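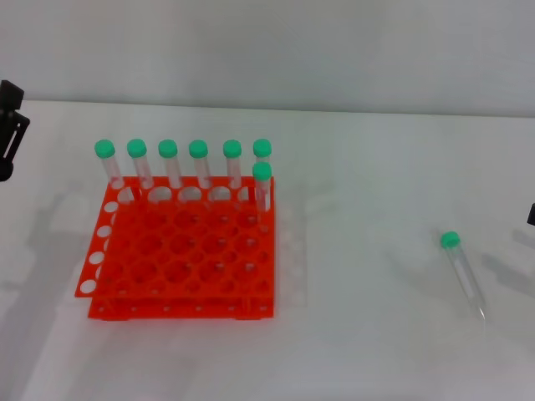

**Can a school club use these recordings to teach a robot to put test tubes in a rack?**

They're a decent place to start, as long as you have a two-armed robot of your own to try things on, a good supply of patience, and some plastic tubes you don't mind dropping.

# Skostwood Tube Rack Recordings

Welcome! We're the after-school robotics club at Skostwood, and this folder holds the recordings, notes and scripts from our year-long tube rack project, which we called Aguiar (after the street our first meeting place was on, if you were wondering, and it stuck). We started in December with a bare table and a lot of opinions. We've tried to write down everything we wish we'd had when we began, so please forgive the length.

Last updated 3/5/19.

## What the task is

A person drives the two arms by hand through a pair of matching controller arms, and the robot copies them. The job is to pick up a loose plastic tube with a green screw cap and stand it in an orange rack. We picked it for the club because it sounds easy, it fits on one table, and it uses nothing that can spill. Our tubes stay empty the whole time, and they should in your club too!

The tricky part is the turn. A tube lying on its side has to be tipped upright somewhere between the table and the rack, and if you grab it too close to the cap you run out of room. Most of our early tries went wrong there. The other thing we learned the slow way is that a clear tube is much harder to see on camera than you'd think, so the cap ends up doing most of the work for the model. If you swap in clear caps, expect trouble.

## What's in the folder

- `episodes/` has 79 recordings, one try per file, with the head camera video and the joint positions for both arms
- `notes/` has the driver's comments for each session, typed up from our paper notebook (the spelling is ours)
- `scripts/` has the playback tool and the one that trims the dead time at the start
- `splits/` lists which recordings we trained on and which we held back

We used 56 recordings for training and kept the rest for checking. Please keep that split if you want to compare your results with ours, and tell us if you change it. We'd love to see what you did either way.

Each recording has a small text file next to it with these fields:

| Field | What it means |
|---|---|
| `arm` | which arm did the picking, left or right |
| `start_pose` | how the loose tube was lying when the try began |
| `target` | the hole the driver was aiming for |
| `result` | in, dropped, or stopped |
| `comment` | anything the driver wanted to say |

We left the failed tries in on purpose. A couple of us argued for throwing them out, and it was a fair argument, but they turned out to be the ones new members learned the most from when we watched them together on the big screen. If you only want the good ones, filter on `result`.

## Setting up your own table

Use a plain, pale tabletop if you can get one, and keep the wall behind it clear. We spent a whole afternoon chasing a problem that came down to a poster. Strong shadows are fine for a person watching but they did bother our first model, so we'd suggest recording with the lights a few different ways and mixing them up.

Push the rack down by its corners before each session and check that the top level is sitting the way you want it. Ours has a habit of shifting when a gripper leans on it. Then leave it alone! Nudging it between tries without writing it down makes the notes useless, and yes, we did this.

New drivers should spend their first session just moving the arms over the table with no tubes out. After that, have them practice with one tube and the front holes, and move to the back row once they're comfortable. We allow 2 people at the table at a time, one driving and one with a hand near the stop button, and everybody else stays behind the tape line.

## Playing a recording

From the main folder:

```
python scripts/play.py episodes/006
```

The space bar pauses and the arrow keys step through. On the older club laptops the video runs a little behind the joint plot, so use the time stamps and don't trust your eyes.

## Known problems

- In six of the recordings the right arm's joint numbers freeze for a moment. They're listed in `notes/frozen.txt`.
- The hole names in `target` changed partway through the year. The later recordings use row and column, and the early ones use whatever the driver felt like calling it. `scripts/fix_names.py` sorts out most of them.
- Sound was never recorded, so don't go looking for it.

## Using this with other clubs

Teams going to the Anevus spring meet are welcome to use everything in this folder for practice, and so is anybody else teaching a class. The table task at Vultton has its own rules about rack placement, so read their sheet before you copy our setup. If you fix something in the scripts, send it back to us and we'll add it to the next update.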